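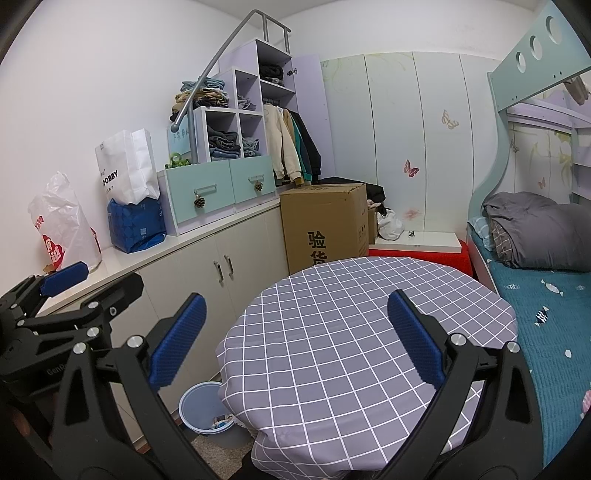 About Zanedex

Zanedex tests and certifies protective equipment for team sports. Most of our work is on rugby shoulder padding, hockey shin guards, cricket leg guards and goalkeeper gloves. We do not make or sell equipment, and we hold no shares in any company that does.

The business was set up by Thanasis Lazaridis, a materials engineer who had spent 14 years in footwear testing. He remains technical director. There are now 23 of us, split between the impact laboratory, the materials laboratory and a small office that handles reports and client records.

What we test

Impact. Samples are fixed to an anvil shaped to suit the body part and struck by a falling mass. We record the peak force passed through the sample and the time taken to reach it. Each sample is struck at several marked points, including seams and edges, where padding is often at its thinnest.

Ageing. Foams change with heat, sweat and washing. We condition samples before testing and repeat the impact series afterwards. A product that passes when new and fails after conditioning is reported as a fail. Clients sometimes ask us to issue the two results as separate documents, and we decline.

Fit and movement. Padding that slides out of place protects very little. Straps, sleeves and fastenings are pulled under a steady load and then under a repeated one — up to 2,000 cycles for fastenings that will be opened and closed at every training session.

Surface and grip. This covers goalkeeper gloves, stick handles and studs. Results are given for dry and wet surfaces.

How a job runs

Clients send us samples with a completed intake form. Samples must come from normal production. Hand-finished prototypes are accepted for development work, but the report will carry the word "prototype" on every page and cannot be used to support a claim on packaging.

Every test is done by one technician and checked by another. The checking technician sees the raw data before seeing the draft report. Where the two disagree, the test is repeated on fresh samples and both sets of figures are kept.

Reports list the equipment used, its last calibration, the room temperature and humidity, and the measurement uncertainty. They do not rank one product against another. If a client wants a comparison, all the products must be tested as one job, under the same conditions, and the report is released in full or not at all.

Our systems

Job records are kept in Bimik, a database we wrote ourselves and still maintain. It ties each result to a sample, a rig and a technician, and nothing can be deleted from it, only corrected with a note. The main drop rig is known as Urar. A smaller rig, Mai, is used for gloves and finger protection. Both are calibrated every April, and we take no impact work while this is being done.

What we do not do

We do not test helmets for head injury risk. The rigs and headforms needed are different from ours, and we pass such requests on to laboratories that have them. We also give no medical advice and do not comment on individual injuries or legal claims.

Working with clubs and schools

Clubs and schools may send in used equipment for inspection. We report on wear, cracking and loss of thickness, with a short note on whether the item should stay in use. The minimum is 2 items of the same model. Inspected items are returned unless they had to be cut open — we ask for consent to this on the intake form.

Enquiries

Please state the type of product, the number of models and the standard you wish to test against. If you are unsure which standard applies, say so and the office will send a list. Quotations are in writing and cover the testing, the report and the return of samples.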